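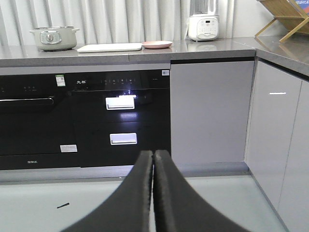
6 Jun 2024 — Wandow guide, route notes

Felista and I went through the audio for the old harbour walk again this morning. Stops one to five are fine. Stop six still sends people down the wrong side of the customs house, where the gate is locked after four. Tatu walked it on Tuesday with the Kerix handset and had to double back to the fish steps. The text says "keep the wall on your left" and it should say right. I have changed the script but the recording is still the old one.

The ferry times in the printed leaflet date from 2013. The morning boat no longer stops at Plakenine outside the summer months. Gangadharan rang the ferry office and they confirmed it goes back to daily sailings in July. Until then visitors need the 93 bus from the square, change at the mill. Leaflet text to be altered to match. He also asked about bicycles on the boat and got two different answers, so I have left bicycles out.

Map sheet: Oddsson sent the second proof. The chapel is in the right place now. The well is marked on the wrong side of the lane, and the contour shading makes the footpath hard to read in anything but good light. Asked for a thinner grey. Nesma wants the path in red. I would rather see both printed at full size before choosing.

Walking time for the long loop: the leaflet says 40 minutes. Gladys did it at a visitor's pace, stopping at each board, and took well over an hour. The short cut by the allotments is overgrown but passable. Not one for pushchairs. We should give the time with stops and drop the other figure.

Handset battery lasted the whole loop with the screen dimmed. The sound cut out once under the railway bridge and came back by itself at the far side. Same place as last month.

To do
Re-record stop six (Felista)
Bus stop name at the mill — check the sign, the timetable has it spelt two ways
Reply to Oddsson about the well
Ask Nesma for the chapel opening hours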